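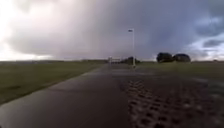

그림 2-1. 구름 낀 하늘 아래 곧게 뻗은 포장길

2장. 자전거 속도계 설치와 첫 설정

자, 1장에서 상자를 열고 부품까지 확인하셨으면 이제 자전거에 달아 볼 차례예요. 저는 Skarkar 속도계를 제 자전거 두 대에 다 달아 놓고 씁니다. 한 대는 로드, 한 대는 1970년에 나온 낡은 철제 프레임인데요, 둘 다 같은 방법으로 잘 달렸으니 너무 걱정 안 하셔도 됩니다. 준비물은 육각 렌치, 마른 천, 줄자, 그리고 케이블 타이를 자를 니퍼 정도예요.

2.1 거치대 달기

1. 핸들바에서 거치대 붙일 자리를 마른 천으로 닦아 주세요. 기름기가 있으면 고무 패드가 자꾸 돌아갑니다.
2. 고무 패드를 핸들바에 감습니다. 핸들바가 얇으면 두꺼운 패드, 굵으면 얇은 패드예요. 저는 처음에 반대로 끼워 놓고 왜 안 잠기나 한참 씨름했어요.
3. 거치대를 패드 위에 얹고 나사를 손으로 먼저 돌려 넣습니다.
4. 안장에 앉아서 각도를 봅니다. 화면이 얼굴 쪽으로 살짝 누워 있는 게 편하더라고요.
5. 각도가 마음에 들면 육각 렌치로 조입니다.

주의: 카본 핸들바라면 힘껏 조이지 마세요. 손으로 밀었을 때 안 움직이면 그걸로 충분합니다. 핸들바 제조사에서 정한 조임 한도가 있으면 그걸 먼저 따르시고요.

2.2 센서와 자석 달기

1. 센서를 앞 포크 안쪽에 대고 케이블 타이로 느슨하게 묶습니다. 아직 꽉 당기지 마세요!
2. 자석을 바퀴살에 끼우고 나사를 반쯤만 잠급니다.
3. 바퀴를 천천히 돌려서 자석이 센서 표시선 앞을 지나가게 높이를 맞춥니다.
4. 자석과 센서 사이가 3밀리미터가 되도록 센서를 돌려 맞춥니다.
5. 케이블 타이를 당기고 자석 나사도 마저 잠급니다.
6. 바퀴를 다시 돌려 봅니다. 어디 닿는 소리가 나면 4번으로 돌아가세요.

참고: 바퀴살이 납작한 휠에는 기본 자석이 안 맞습니다. 저는 Hellix에서 나온 납작살용 자석을 따로 사서 썼어요. 끼우는 방향만 조심하면 나머지 순서는 똑같습니다.

2.3 바퀴 둘레 입력하기

여기가 제일 많이들 건너뛰는 부분인데, 제발 건너뛰지 마세요. 둘레가 틀리면 속도도 거리도 전부 틀어집니다. 타이어 옆면 규격으로 표에서 찾아 넣어도 되지만 저는 직접 재는 쪽을 좋아해요(표는 부록 A에 있습니다).

1. 타이어 공기압을 평소 타는 만큼 넣습니다.
2. 평평한 바닥에 자전거를 세우고 밸브가 맨 아래로 오게 합니다.
3. 바닥에 분필로 표시를 하나 합니다.
4. 자전거에 올라탄 채로 바퀴를 딱 한 바퀴 굴립니다. 혼자 하기 어려우면 옆에서 잡아 달라고 하세요.
5. 밸브가 다시 맨 아래로 온 자리에 표시를 하나 더 합니다.
6. 두 표시 사이를 밀리미터로 재서 적어 둡니다.
7. 속도계의 아래 버튼을 길게 눌러 설정으로 들어간 다음, 둘레 항목에 방금 적은 숫자를 넣습니다.
8. 위 버튼을 한 번 눌러 저장합니다.

참고: 버튼을 안 누르고 가만히 두면 8초 뒤에 저장 없이 빠져나옵니다. 숫자 적은 쪽지를 찾는 사이에 꺼져서 처음부터 다시 한 적이 여러 번이에요. 쪽지부터 손에 들고 시작하세요.

2.4 시험 주행

거리 확인은 길이를 아는 곧은 길에서 하는 게 제일 쉽습니다. 굽은 길은 어느 쪽으로 도느냐에 따라 거리가 달라지니까요. 저는 Nommont 쪽에 미리 줄자로 재 둔 275미터 구간이 있어서 늘 거기로 갑니다.

1. 출발점에 앞바퀴 밸브를 맞추고 구간 거리를 0으로 되돌립니다.
2. 비틀거리지 말고 똑바로, 편한 속도로 갑니다.

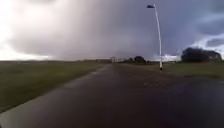 3. 끝 지점에서 멈추고 화면의 거리를 적습니다.
4. 반대 방향으로 한 번 더 갑니다.
5. 두 값의 평균이 실제 거리보다 길게 나오면 둘레 숫자를 조금 줄이고, 짧게 나오면 조금 늘립니다.

주의: 달리는 동안에는 화면을 들여다보지 마세요. 숫자는 멈춘 다음에 봐도 그대로 있습니다. 비 오는 날엔 제동 거리도 길어지니 끝 지점 한참 전부터 브레이크를 나눠 잡으시고요.

2.5 속도가 이상하게 나올 때

속도가 0에서 안 움직인다: 자석이 돌아가 있는 경우가 대부분이에요. 2.2의 3번부터 다시 맞춰 보세요.

갑자기 시속 70킬로미터가 찍힌다: 내리막도 아닌데 이런 숫자가 뜨면 전조등부터 의심해 보세요. 제 경우엔 Negi 전조등을 속도계 바로 옆에 달았을 때 그랬고, 핸들바 반대쪽으로 옮기니까 멀쩡해졌습니다.

화면이 흐릿하다: 11월 지나서 추워지면 글자가 느리게 바뀝니다. 실내에 들여놓고 좀 기다렸다가 그래도 흐리면 건전지를 갈아 주세요.

건전지를 갈았더니 둘레가 사라졌다: 네, 지워집니다. 적어 둔 숫자를 다시 넣으세요. 저는 아예 안장 밑에 테이프로 붙여 놨어요. 이 방법은 Nawal Berrada 님이 알려 주신 건데 정말 편합니다!

건전지 뚜껑 여는 법과 고무링 닦는 법은 3장에 따로 적었습니다.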